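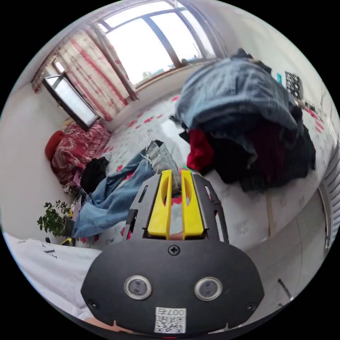
Open day at Ladon: jeans, jumpers and yellow fingers

Sat 23 February
By the Surance weekend blog

Home | Days out | Tech | Archive | Contact

I'd been hoping to get to the Ladon open day for ages, and this year I finally got organised! It's a 39 minute drive from our place, plus a fair bit of circling for a park. The Zendico stand had the longest queue, so I skipped it and headed straight for the clothes session.

I was expecting something that looked like a lab, and what I got was a bedroom — flowery sheets, pot plant, denim all over the bed. I felt right at home. The gripper is held in the hand and has two yellow fingers, and the idea is that a robot learns folding and tidying from what people do with it.

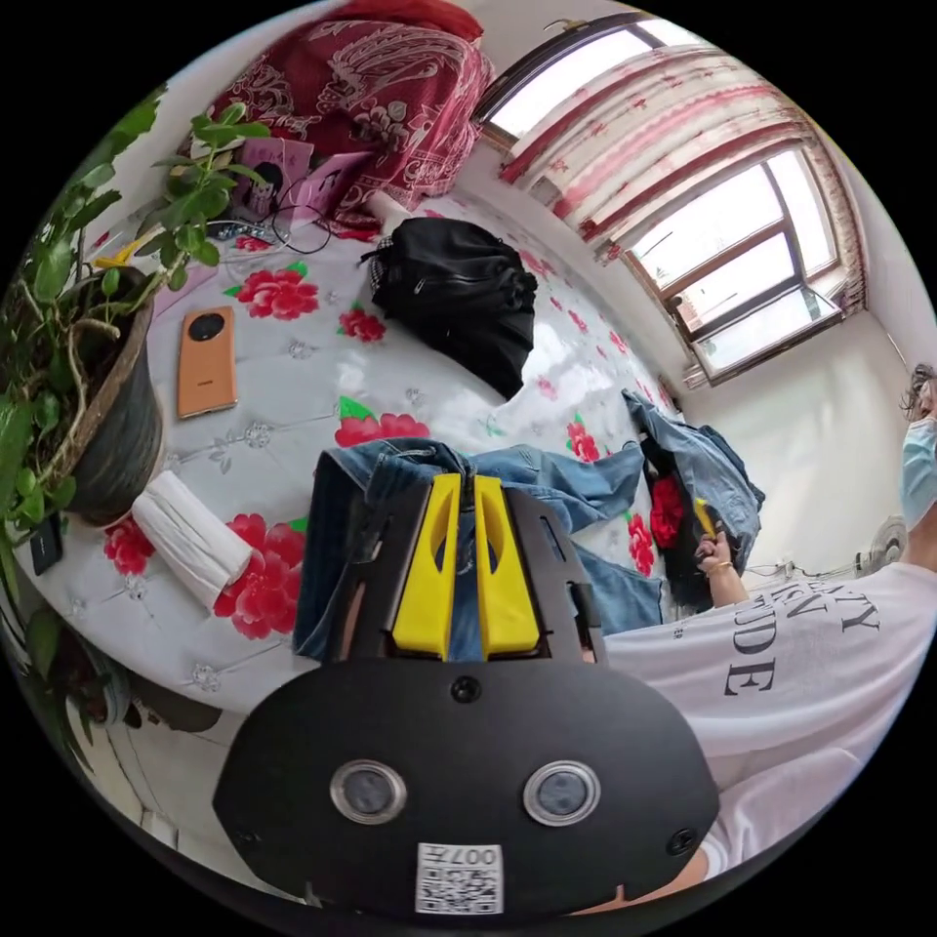 Getting in close on the jeans, phone and backpack still on the bed.

I had a go myself later on with a T-shirt (they let you have two tries) and my favourite colour will never be yellow again. Sleeves are awful! You pinch one layer, get both, and the whole thing slides back into a lump.
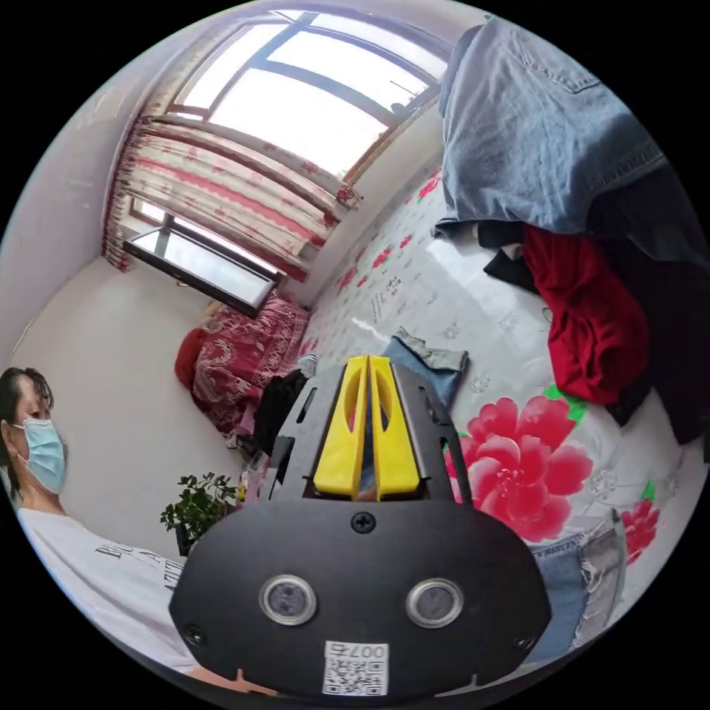
Denim on the peony sheet, with the window behind.

Coffee from the Kassa van was good, the sausage rolls a bit ordinary. They're running another one in April and I'd go again — but I'd get there before lunch.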